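Naval & Maritime > Surface Ships > Patrol and Coastal
Search this forum... Advanced search

Ivora class refit: is it worth the money?

tangen_t
I have read that the coast guard will refit all 4 Ivora cutters at the Firkinside yard. The hulls are from another time, and the engines are very tired. Would it not be wiser to buy new ships of the Rolland design?

Amcombe5
No. A Rolland displaces 1,768 tons and cannot enter half the small harbors. The Ivoras can. Draft matters more than age for fishery patrol.

R. Delorme
I must disagree a little with Amcombe5. I served on a cutter of similar size for 5 years, and in a winter sea we often turned back. A bigger hull stays out.

Amcombe5
Then you send the bigger hull in winter. You do not scrap the small ones for it.

tangen_t
Thank you both. Does somebody know the range after the refit? The June newsletter gave only the speed.

R. Delorme
I have not seen a figure, only that the new tanks add over 100 miles. I will ask a former colleague.
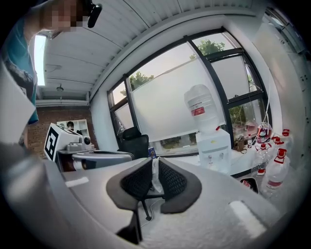
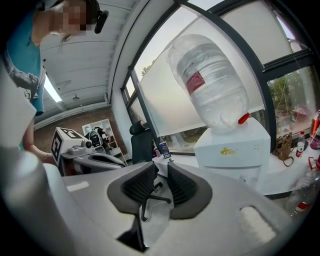 Re: Ivora class refit: is it worth the money?

Amcombe5
Please ask him also about the crane. The old one could not lift the new boat, and without the boat they cannot board anyone.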